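Ticket 1085 - Invoice export stops with "row limit" message
Status: Waiting for customer
Product: Tostov Ledger, desktop version

Hello support team,

Since the June update I can not export the yearly invoice list to a spreadsheet. The progress bar goes to the middle, then a small window says "row limit reached" and the file is not saved. My list has about 2000 rows. Before the update the same export was finished in less than one minute.

What I tried already:
Restarted the program and the computer - same result.
Exported only the first half of the year, 700 rows - this works.
Changed the folder from the network drive to the local disk - same result.
Removed the Prendergast template and used the standard one - same result.

I did not reinstall yet, I am afraid to lose the customer numbers. 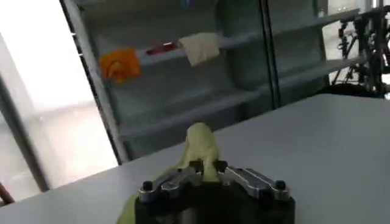

Reston: Thank you for the clear list, please do not reinstall. The update set the export limit back to 1000 rows for every profile. Open Settings, then Export, then Advanced, and clear the box "Use default limit". Close the program fully before you try again. If the box is gray, your profile has no admin rights and the Jernach office must change it.

Update, 3:40 pm: The box is gray for me. I wrote to the Jernach office and wait for their answer. Please keep the ticket open - I need the full list for the tax report.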